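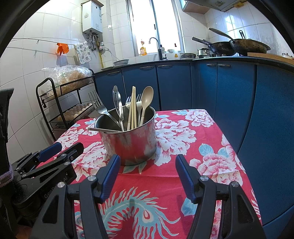

Call for participants: does anyone believe in the "ten-minute kitchen reset"?

Hultodia is looking for 60 people who cook at home most evenings and are willing to have their kitchen habits argued with. We publish a small consumer newsletter out of Rodville, and for years our mailbox has been full of advice about how a kitchen ought to be arranged. Clear the counters. Hide the pans. Keep one utensil pot by the stove and throw out every duplicate. Most of it comes from people selling drawer dividers.

We have our doubts. A steel pot on the table with chopsticks, forks and a couple of spoons in it looks like a mess to a professional organizer. To the person making dinner it may be the fastest arrangement there is. Or it may not be, and they've just gotten used to digging. We would like to find out before we print another word on the subject.

What you would do

For 23 days you cook as usual and keep a short log: what you reached for, where it was, and whether you had to move something else to get it. Halfway through, you rearrange one area following a printed plan we send you. You pick the area. Utensils, pans and lids, the sink side, or dry food on open shelving are all fine. Then you keep logging.

The plan is based on the Skovwood method, which promises a calmer kitchen and a shorter cleanup. We paid full price for the course and have no arrangement with the people who run it. If the method works in your kitchen, we'll say so in print. If you hate it and put everything back after two days, write that down and stay in the study. We want those logs too.

Who can apply

You live in or near Rodville, are 18 or older, and cook at least four evenings a week. Small kitchens are very welcome. So are kitchens where the wok lives on the counter, where eggs sit on an open rack, and where the rubber gloves hang on a line with the dish towels. Renters can apply, as nothing gets drilled, glued or painted. Shared kitchens are accepted only if everyone who uses the room agrees in writing.

Please don't apply if you work in home organizing, sell storage products, or plan to remodel before the study ends. Please also don't tidy up for the application. We ask for two snapshots of the room on an ordinary evening, and a bare counter with a bowl of lemons on it will make us suspicious.

What you get

Payment is $145, sent when your final log comes in. There is no gift bag. We don't hand out containers, and you should not buy any for the study. One visit to your home is required, lasting less than an hour, at a time between 4 p.m. and 8 p.m. that suits you. The visitor will look in cabinets and drawers only with your permission – say no and you can still take part.

Your name and address stay out of print. We may quote from your log, and you can strike any line before publication.

How to apply

Write half a page on the most useless piece of kitchen advice you ever followed, and add your two snapshots. Drop them off or mail them to Hultodia, Room 307, Phùng Building, Rodville. Applications close at the end of May. We answer everyone, including the people we turn down, though it may take us a couple of weeks.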